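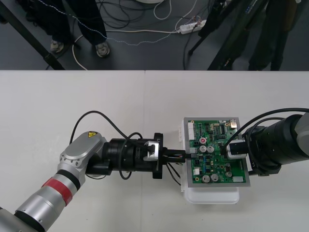 Brorkgate Electronics Bench, Bay 19
Board and harness station: inspection checklist
Inspected 07/04/2026. Next inspection due in October.

1. Work surface
Tabletop clean, no solder debris or clippings: PASS
Seam between panels flush: PASS
Comment: Wipe down before each shift with the approved cleaner only.

2. Circuit board
Board supported, no flexing when a plug is seated: PASS
Headers free of bent pins: PASS
Comment: Checked under the magnifier at 900 lux. Hold boards by the border, never by components.

3. Wire harness
Insulation intact on all conductors: PASS
Crimps hold under pull test, 35 N for 60 seconds: PASS
Connector housings free of cracks: FAIL
Comment: One housing from the Aguirre lot has a hairline crack at the latch. Lot quarantined, replacements requested from the Fodville store.
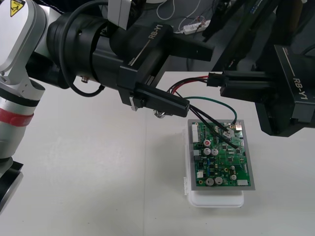
Item 3: black connector with red and black wires, above the table.

4. Cable routing
No wire under tension at the header: PASS
Leads clear of board edges during mating: REVIEW
Comment: Shorter leads can drag across the components. Support the harness near the plug while seating it.

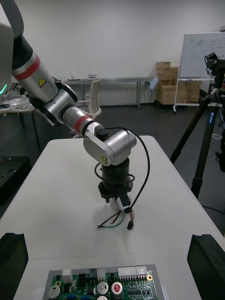
5. Power and grounding
Supply isolated before any connector is handled: PASS
Ground point tested: PASS
Comment: Zulora tester in use. Calibration label is current.

Status: station may operate. Items 3 and 4 remain open.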